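Speaker notes: Science in Year 4 without the textbook
Detlef Eichhorn, Dungate Primary
Staff development afternoon, the long session after lunch

Wait for the urn to stop. It won't, so start anyway.

Opening: who here has taught the water cycle from page 30? Hands up. Keep them up if you enjoyed it. (Pause. There is always one. Be kind to them.)

I taught from the Ploltberg reader for years. It's a perfectly sound book. It has a labelled diagram of a cloud and a set of comprehension questions, and my class could answer every one of them while believing that rain came from holes in the sky.

What I do now is open with a puzzle and shut up for a bit. Why does the bathroom mirror fog up? Why is the bubbler colder in the morning? They talk in pairs, they write down a guess in pencil, and nobody gets to rub it out. The guess stays in the book, wrong or right. Some parents find this alarming. I've had emails.

Slow down here, people will be writing.

The shape of a lesson: puzzle first, then talk, then something to do with their hands, then back to the guess. The hands part gets the biggest slice. If you run over, pinch the time from my talking, as the class would wish.

Costs. My science budget at Dungate is $200 for the year, and I spent a good chunk of last year's on bicarb and food colouring. The Trodon kits are nice if your school can stretch to them. You need 2 per class and you will lose the small funnels by May. Most of it can be done with yoghurt tubs and masking tape.

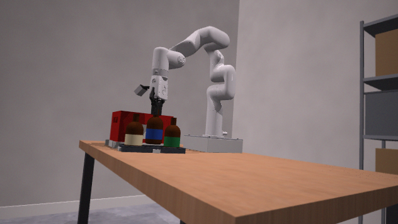
Do you still need a textbook if you teach this way? Keep one set on the shelf for relief teachers and for the child who wants to read ahead, but plan your unit from the puzzles.

If someone asks about assessment, and someone will: I mark the second explanation against the first guess. A kid who began with holes in the sky and finished with "the vapour cools and turns back into drops" has learnt something I can point to. My old end-of-unit test mostly told me who could spell condensation.

Mention the Hagedorn folder on the staff drive. There are 417 files in it and the naming is my fault. Search "puzzle", ignore anything marked "final final".

Finish with the fogged jar. Fill it from the urn, lid on, ice on top, and have them write a guess before anyone says a word. Pencils are in the biscuit tin. Collect the pencils.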